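**Zamovel trial licence – review, July**

Present: Farzana Mughal (chair), Adeel Bugti (minutes, under protest)

1. Zamovel want 2,000 a year for the simulator. Farzana noted that the basket comes with it.

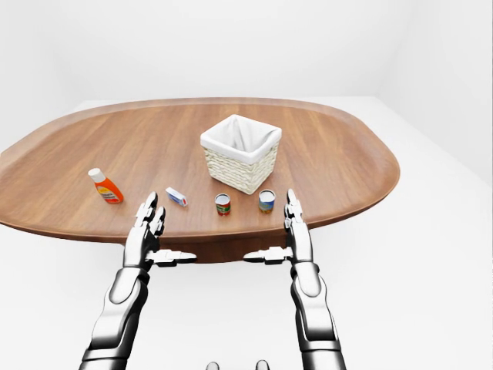 *Basket task, Zamovel simulator*

2. Adeel has read all 283 pages of the manual and would like this recorded. Recorded.
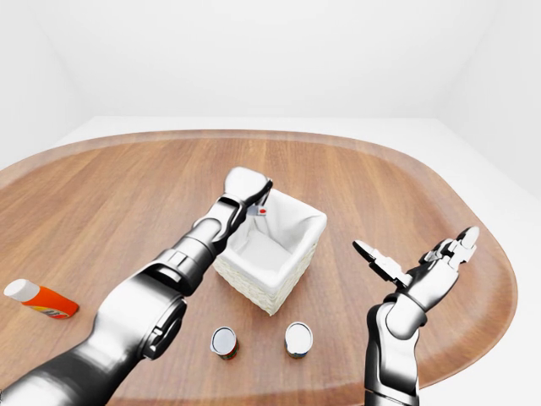
Farzana asked what support costs after the first 60 days, as the quote goes rather quiet there.

3. Adeel to ring Zamovel. Morov's quote held over again.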